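Stendbridge 卖 Rovby 陆上区块，Prenano 真的接得住？

版块：上游资产与并购
发帖：井口老陈

消息传了一阵子了，说 Stendbridge 要把 Rovby 那一片陆上老油田整体打包出手，Prenano 是排在最前面的买家，背后有 Magalhães 家族基金出钱。论坛里好几个帖子都在喊“捡漏”，我看完公开的那份推介材料，越看越不踏实。先把几个疑问列出来，懂行的来指正。

1. 产量口径。材料封面写日产大约4,000桶，翻到附表才看到脚注：这是作业者总产量，没扣合作方权益，也没扣矿区使用费。净到手里多少，整份材料里我没找到。拿总产量去除报价，当然显得便宜。

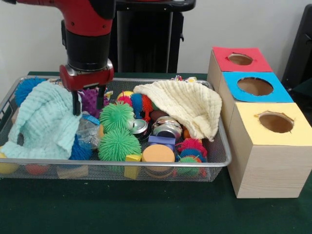 2. 弃置费用。井一共1,497口，其中多少已经停产、多少临时封堵，只给了一句“处于不同状态”。老油田买卖最后吵架基本都吵在这里。卖方负责到哪一天，买方从哪一口开始兜底，一个字没提。

3. 钱从哪来。Prenano 去年的报表上现金不多，这次据说大头靠储量抵押贷款。储量报告用的油价假设偏乐观，油价往下走一截，额度重新核定，第一个被掐的就是修井预算。修井一停，老油田递减得比谁都快。

4. 审批。合同区块转让要主管部门点头，合作方还有优先购买权。材料里写“预计三月完成交割”，我不知道这个预计是谁预计的。

欢迎拍砖，但请拍在数字上。

回复 1楼
发帖：盐丘以东

楼主第一条我同意，第二条有点过。推介材料本来就是给潜在买家看个大概，弃置负债的细目都在数据室里，签了保密协议才看得到。你拿一份公开版挑毛病，谁家的都挑得出来。

另外大公司卖尾部资产，小公司接手降本增效，这条路走通的例子不少。同样一口井，大公司摊的管理费能压死人，换个小团队，几个人一辆车就管起来了。

回复 2楼
发帖：井口老陈

走通的有，走不通的也有，走不通的通常不发新闻稿。

保密协议我理解。可是同一份公开材料，产量能写到封面上用最大的字号，负债就得进数据室，这种取舍本身就说明点问题。

回复 3楼
发帖：kelly_bushing

我在别的老油田干过现场，说说“几个人一辆车”这事。头一年确实能省，能停的检查停掉，能拖的大修拖着，成本曲线漂亮得很。第三年开始管线一处接一处漏，水处理跟不上，省下来的连本带利吐回去。

所以看小公司接盘，我不看它报的单桶操作成本，我看它留给完整性管理的钱。Prenano 这块有人见过数字没有？

回复 4楼
发帖：盐丘以东

没见过。但没见过不等于没有吧。

回复 5楼
发帖：夜班录井

插一句 Magalhães 那边。Emerson Magalhães 在一个线上访谈里讲过，基金打算持有4年然后退出。我听到这儿就皱眉头了。老油田的封井周期多长，大家心里有数，4年退出，等于负债刚到期的时候人已经走了。到时候谁来接？再找一家更小的？

当然访谈里还说了“视市场情况可延长”，这种话听听就好。

回复 6楼
发帖：井口老陈

夜班兄这条重要，我原帖漏了。持有期比弃置高峰期短，那估值模型里弃置那一栏多半是折现到几乎看不见的。有访谈链接的话麻烦贴一下，我想听原话。

回复 7楼
发帖：夜班录井

链接我找找，听的是回放，可能已经下架了。大意应该没记错，“4年”这个词他说了不止一遍。

回复 8楼
发帖：梧桐河

我唱个反调。你们都假设 Stendbridge 甩锅成功、买家吃亏。可很多司法辖区里，前手作业者对弃置是有连带责任的，买家垮了，账单照样寄回卖方。Stendbridge 法务不傻，肯定会要求 Prenano 提供担保，保函或者托管账户。要是担保做足了，这单子没楼主说的那么吓人。

问题变成：担保做到多少？这个交割公告里一般会披露，我建议等公告再下结论。现在两边都在猜。

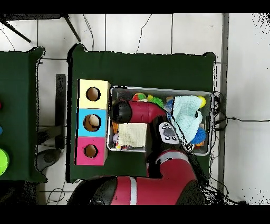

回复 9楼
发帖：Tyra Strand

担保做足了，这笔交易的收益率就不好看了。梧桐河说的保函，银行要收费，还要占授信额度，而 Prenano 的授信本来就要拿去做储量抵押贷款。同一份额度不能用两遍。我倾向于认为最后会谈成分期提供担保，头两年象征性放一点，后面按产量计提。这种安排在纸面上总是平衡的，前提是产量别掉。

再补一点，连带责任是看当地合同条款的，别默认有。Rovby 的合同签得早，那一代合同很多对转让后的责任写得含糊。

回复 10楼
发帖：梧桐河

分期担保这个我认可，确实有可能。合同条款我没看过原文，前面说得有点满，收回一半。

回复 11楼
发帖：盐丘以东

你们这么一说，好像天下就没有能买的老油田了。那些井总得有人采，留在 Stendbridge 手里，它连修井机都懒得调过去，递减不是更快？我还是觉得价格合适就能做，关键看价格。

回复 12楼
发帖：kelly_bushing

价格合适谁都能做，这话等于没说……目前流传的报价有2个版本，差得还挺远，一个含或有付款一个不含。或有付款挂钩油价，卖方公告时喜欢报含的那个，买方对自己股东喜欢报不含的那个。等公告出来先看这一行小字。

回复 13楼
发帖：井口老陈

汇总一下我还想弄清楚的：净权益产量，停产井数量，担保安排，或有付款的触发条件。哪位进过数据室的不方便说细节，说个“比楼主想的好”或者“比楼主想的差”也行。

回复 14楼
发帖：路过的会计

进过的人不会在这儿说的，别等了。倒是可以去翻 Stendbridge 上一份年报的弃置准备金附注，按区域拆的，陆上那一行跟前一年比一比。要是突然调低了，又没有相应的封井工作量，那就值得问一句为什么赶在卖之前调。

回复 15楼
发帖：井口老陈

这个思路好，晚上回去翻，翻到了贴数。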